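Stirkley Robotics Club
Simulation Checklist, Kitchen Counter Project
Reviewed by: Ubaldo Palumbo
Team: Cirillo
Month: May

Fill in before any run that counts toward the final report. Mark OK, FIX or N/A. Comments go under the item. Items marked FIX have to be cleared by the reviewer and not by the person who made the change.

SECTION A. BEFORE LOADING

A1. Project folder is the current one, not a personal copy. OK
Old copies are still on two of the lab machines. Please delete them.

A2. Joint limits file loaded. OK

A3. Speed cap set for test runs. FIX, then OK
Cap was switched off after the demo and left that way. It is back on. Do not turn it off to save time on long batches.

A4. Stop key assigned and tested. OK
Tested from the keyboard and from the menu. Both stop the arm in place.

A5. Random seed written in the log. FIX
Missing for the last batch. Without it we can't repeat a bad run.

SECTION B. SCENE

B1. Scene loads with no missing textures. OK

B2. Arm in its start pose, clear of the cabinets. OK
Checked from the main view and from the side.

B3. Objects rest on the counter with no sinking or floating. OK
The plate sank a little in the earlier version. Jornska changed the contact settings and it has stayed put through 200 resets.

B4. Utensils stay in the crock at reset. OK
Watch this one if anybody edits the crock shape again.

B5. Collision shapes turned on for every fixed object. FIX
The coffee machine had a visual shape only, so the arm could pass through it without a contact being logged. Added a box shape. The drip tray needs its own, as it sticks out past the front of the machine.
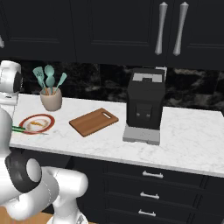
Section B, counter scene. Cutting board at an angle, coffee machine to its right.

B6. Drawer handles included in the collision check. FIX
Handles are small but the forearm works close to the front edge of the counter. Add them.

B7. Open counter to the right of the coffee machine kept clear. OK
This is the drop area for the second task. Don't park spare objects there.

SECTION C. RUN

C1. Arm moves from start to first waypoint without contact. OK

C2. Path over the cutting board keeps the set clearance. FIX
Passed with the board straight, failed with the board turned. The planner was using the straight position. Read the board pose from the scene each time.

C3. Contact log saved at the end of each run. OK
Last batch had 555 lines. Most are the plate settling and can be filtered out, but keep the raw file.

C4. Run ends by itself if the arm is stuck. OK
Timeout is 56 seconds. Leave it there until the report is in.

C5. Someone is at the desk for the first run after any change. OK
Overnight batches are fine after that.

SECTION D. BEFORE MOVING TO THE REAL ARM

D1. All FIX items above cleared and initialed. NOT YET
Open: A5, B5 (drip tray), B6, C2.

D2. Same speed cap copied to the Skukus controller. N/A until D1 is done

D3. Floor tape down and emergency stop within reach of the operator. N/A

D4. Safety glasses for everyone inside the tape. N/A
We are short 2 pairs. Ask in the shop office.

Overall: simulation may continue. No hardware time until D1 is signed.

Reviewer: U. Palumbo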